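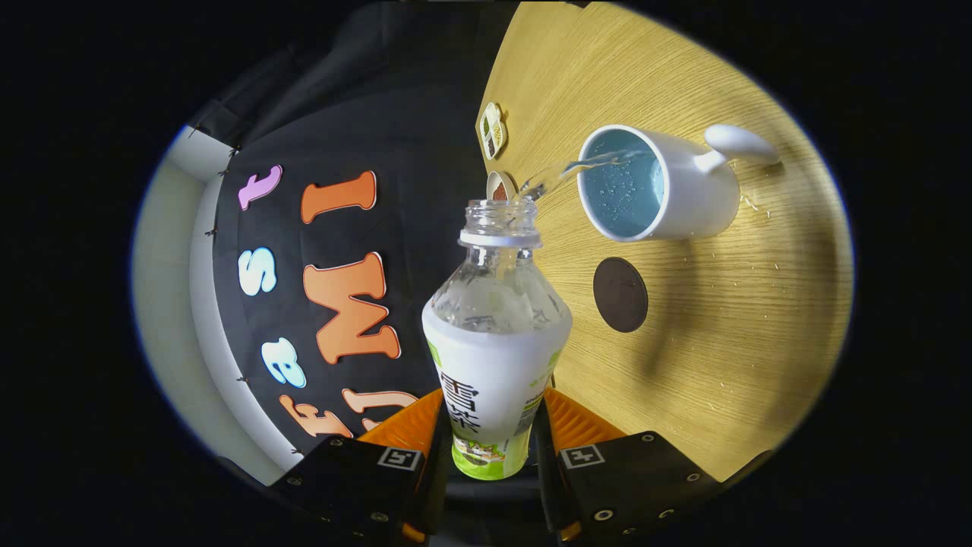 Drinking Water and the Small Town
Handout 3: Who pays for the pipe?

Last time we left the town of Plostham with a new reservoir and no way of getting the water downhill. Today it gets pipes, and with the pipes come bills, which is where people start taking an interest in local government.

The basic trouble is that water is cheap and pipes are not. Once a main is in the ground, sending one more gallon through it costs next to nothing. Digging up the street costs a fortune whether the people living on it are thirsty or away at the beach. Economists call this high fixed cost, low marginal cost. Residents of Plostham call it other things.

Ways to charge

Flat rate. Every house pays the same. Easy to run, popular with owners of swimming pools.

By the gallon. You pay for what you use. Sounds fair until a rainy June, when the gardens water themselves and the utility can't cover its loan.

Two-part tariff. A fixed charge plus a rate per gallon. Most towns land here after trying one of the others and having a loud meeting. Expect to see it on the exam.

Worked case

Zasbridge has 2,000 households and a loan to pay off. Suppose the fixed charge is $100 a year per household. That brings in $200,000 before anyone has turned on a tap. If the loan and upkeep come to more than that, the rest has to come from the per-gallon rate, and the town is now betting on the weather. Work out what happens to that rate if use falls by half. (It doubles. Please don't write "it goes up a bit," as a large part of last year's class did.)

Bottled water

We'll spend about ten minutes on this and no more — it eats whole seminars if you let it. The point for us is that people will pay far more per gallon in a store than they will stand for on a utility bill. Moulin thinks this is about trust. Palacios thinks it is about being out of the house. Read both before you pick a side.

For next time

Read Palacios, chapter 2, and the Moulin essay. Skip his appendix unless you enjoy valves. Bring a water bill, your own or your landlord's, with the account number blacked out.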